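3 min read

Reusing old wall calendars – is there a trick?

sumach_207
I have a drawer of old Starnard wall calendars and I'd like to hang one up again without missing my own dentist appointments. How do I know which one fits this year?

Stavros Vlachopoulos
Match two things: the weekday of January 1, and whether it's a leap year. There are only 14 possible calendars, so you own most of them by now.

grilteck
Or buy a new one for 10 dollars like a grown-up.

sumach_207
The new ones have kittens. Mine have tractors. 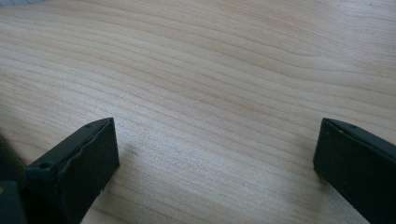 How long before a leap year calendar can be used again?

Usually 28 years. It can stretch to 40 if a skipped leap year such as 1900 or 2100 gets in the way.

grilteck
So he keeps a calendar for 28 years to save 10 dollars. Solid plan.

Bednárik
Ordinary years come back after six or 11, mostly. The holidays are another matter – Easter won't line up just because March does.

Stavros Vlachopoulos
Easter is printed in tiny type. I'd live with it.

Bednárik
You would. My mother-in-law would not.

sumach_207
Found 3 that might work. One has coffee on all of August, so make that two.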